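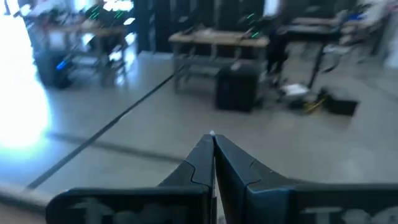 Pale gray polished floor under strong side light.

Ditska Gray Floor Sealer
Water-based, low sheen, for smooth concrete and cement screed
Sold by the pail from Orkis

The maker's leaflet says Ditska will "transform any workspace." We sell floor products and have read that sentence on a lot of pails. Ditska is a thin gray-tinted sealer. It evens out the color of a smooth floor, gives it a low shine, and makes it easier to mop. If that is what you want, it's a decent one. If your floor is cracked, damp or lumpy, you will have a gray floor that is cracked, damp or lumpy.

What the leaflet says, and what we think

"Brightens the whole room." Partly. A pale floor throws light back up, and in a workroom with big windows you will notice it. You will also notice the glare. Low sheen sounds modest on a label, but any polished pale floor with daylight coming in sideways can be hard on the eyes for part of the afternoon. Budget for blinds if you have people at screens. In a room lit only from the ceiling we could see very little change, and we were looking for it.

"Hides everyday marks." Dust, yes. Pale gray is kind to dust. Anything dark is another matter: a strip of black tape or a loose cable shows up from the far end of the room. Some workshops like that, since they mark out walkways with tape and want it seen. If you were hoping for a floor you could forget about, choose a mid gray or a speckle.

"Non-slip." We asked for the test report in March and received a second copy of the leaflet. Until we get something better we describe Ditska as an ordinary smooth floor finish. Don't put it on a ramp, by an outside door or anywhere that gets hosed down.

"Dry in 60 minutes." Dry to the touch, in a warm room with the air moving. That doesn't mean ready for work. We leave it overnight before walking on it in shoes, and longer before rolling anything heavy across it. Tape is the real test. Put it down too early and it lifts the finish when you pull it up.

Coverage

The pail is rated at 60 square meters per coat on smooth, sound concrete. Old screed drinks the first coat and you will get less. You need 2 coats, whatever the picture on the lid suggests, so do your sums on the total and buy from one batch. The tint varies a little between batches. The maker denies this.

Preparation

Most complaints we hear come down to this stage.

Clear the room completely. Going around table legs leaves a ring that shows up as soon as the table moves. Take up old tape and get the glue off with a remover, then wash the floor and let it dry. Grease has to come out too. Ditska goes over it without protest and peels off it later.

Roll it on with a short-nap roller, working back toward the door. Keep a wet edge. Stopping for lunch in the middle leaves a line, and side light will find that line every morning.

How it compares

Beneš Clear is cheaper and leaves the color alone. If you already like your concrete, save the money. Junder 2-part is a proper coating, much tougher, smells terrible for days, and is the one to get for carts, pallet trucks or chemicals. Ditska sits between them and suits light assembly rooms, studios, classrooms and storage.

The leaflet also claims a life of 2,000 cleaning cycles. It doesn't say what a cycle is, or what was used to clean with. We would plan on touching up the doorway and the main walking route well before the rest of the room needs it.

Care

Sweep, then damp mop with a neutral cleaner. No wax. No bleach. Scuffs from black rubber usually come off with a white pad and some patience; a green pad takes the sheen with it. Run cables along the wall where you can, or under a proper cover, both for the finish and for people's ankles.

Samples

Ask for one before you order. A small sample pot is available and we take the cost off your first pail. Try it in the brightest part of the room and again in the darkest corner, and look at both early and late in the day. Soo-ah Kang on the flooring desk handles sample requests and can tell you which batch is currently in stock.

Opened pails can't be returned. Unopened ones can, with the lid seal in place.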